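The Stadel box in light oak

I've been selling the Stadel for long enough now that it probably deserves a proper page of its own, so I've sat down with a cup of tea to write one. It's a wooden box with a lid panel and a black metal handle, and if you've bought anything from Bolavlow before you'll know I don't have many products. I'd much prefer to have a few that I like using myself!

The Stadel is 400 mm long and 288 mm deep, and the walls are 7 mm thick, so it has a bit of weight to it but you can still carry it under one arm. It stands 125 mm high, which I settled on after trying a taller one and losing everything at the bottom of it. Mine lives on the hall table and holds keys, tape, spare batteries and far too many takeaway menus. Other people have told me they use theirs for sewing bits, letters or tea towels, and one customer keeps seed packets in hers (in alphabetical order — I was very impressed).

It comes finished with a plain clear oil. You don't need to do anything to it for the first year or so, then give it a wipe of oil on a soft cloth and leave it overnight. Please don't stand it on a radiator. I did that with one of the early ones and the panel stuck until spring.
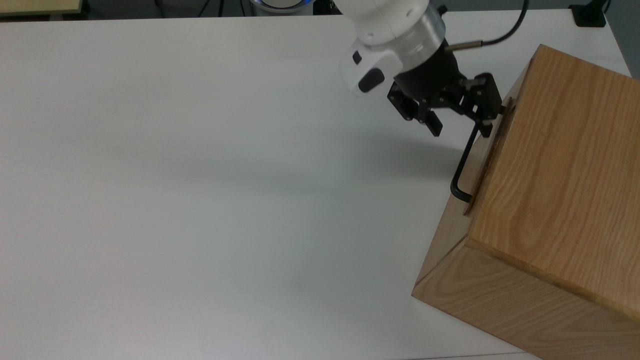 Oak is what I get asked about most, and people usually want to know how light it is. It's a honey colour, warmer than ash, and it'll go a touch deeper if you keep it near a window. The grain runs in long streaks over the top, so no two boxes match, and if you're ordering a pair do tell me and I'll try to find two that get on. On a pale table like this one the black handle stands out nicely, I think. It's one slim bent rod, a sort of squared-off U, and it sits a little way off the wood so there's a gap behind it for your fingers.

The box arrives in one piece, with the handle already fitted, and I pack it in paper and card. Orders placed before noon usually go out the next working day, though December gets silly and I'd allow an extra week then. If you'd like it without a handle, drop me a line before ordering — once the holes are drilled I can't undrill them.

Related items
Warrier letter tray, oak
Pleltarness handle, black, single
Stadel box, small
Bolavlow clear oil and cloth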